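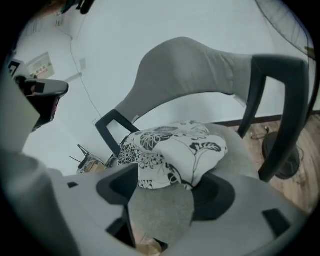

Cadeira com encosto cinza acolchoado e braços escuros.

Relatório do projeto - Bactérias em lâmina: o que o Gram mostra e o que esconde

Quando a Elisa Cocco sugeriu que o nosso grupo ficasse com a coloração de Gram, confesso que achei meio sem graça (eu queria fungos!). Mudei de ideia na segunda semana, quando foquei a objetiva de imersão numa lâmina de iogurte e apareceram aqueles bastonetes roxos compridos ao lado de cocos em cadeia. Fiquei um tempão olhando e esqueci de anotar a lâmina, o que a Lucrezia Lombardi me lembra até hoje.

O objetivo era comparar três tipos de material: iogurte natural, placa dental dos próprios integrantes e cultura de Escherichia coli cedida pelo laboratório didático. Começamos em outubro e preparamos 142 lâminas ao todo. Dessas, 8 foram para o lixo porque o esfregaço ficou grosso demais e não dava para separar uma célula da outra.

Método

Seguimos o protocolo clássico: esfregaço fino, secagem ao ar, fixação na chama, cristal violeta, lugol, álcool-acetona, fucsina. A etapa que mais deu dor de cabeça foi a descoloração. O Arturo De Luca deixava o álcool tempo demais e as bactérias do iogurte dele saíam rosadas - um Gram-positivo disfarçado de Gram-negativo. Eu fazia o contrário, tirava cedo e a E. coli ficava arroxeada. No fim combinamos 10 segundos cronometrados, sempre com controle positivo e negativo na mesma lâmina, e aí a coisa andou.

Resultados

O iogurte foi o mais bonito de ver: bastonetes Gram-positivos longos, compatíveis com Lactobacillus, e cocos Gram-positivos em pares e cadeias curtas, compatíveis com Streptococcus. A E. coli deu bastonetes curtos cor-de-rosa, como manda o livro. A placa dental foi uma festa! Tinha cocos roxos aos montes, bastonetes rosados e uns filamentos finos de pontas afiladas que renderam discussão até as sete da noite. O Arturo Caruso apostava em Fusobacterium, eu achava que podia ser Leptotrichia. Só pela morfologia não dá para fechar, então no quadro final ficou "filamento Gram-negativo, gênero não determinado".

Dificuldades

O óleo de imersão acabou no meio do projeto e perdemos uma tarde inteira. Também erramos ao guardar lâminas sem etiqueta - tivemos que refazer o lote da E. coli. Se alguém for repetir o trabalho, sugiro escrever a lápis na parte fosca antes de fixar (caneta sai com o álcool, testamos sem querer).

Para a próxima etapa, a Elisa quer cultivar a placa em anaerobiose. Falta conseguir a jarra.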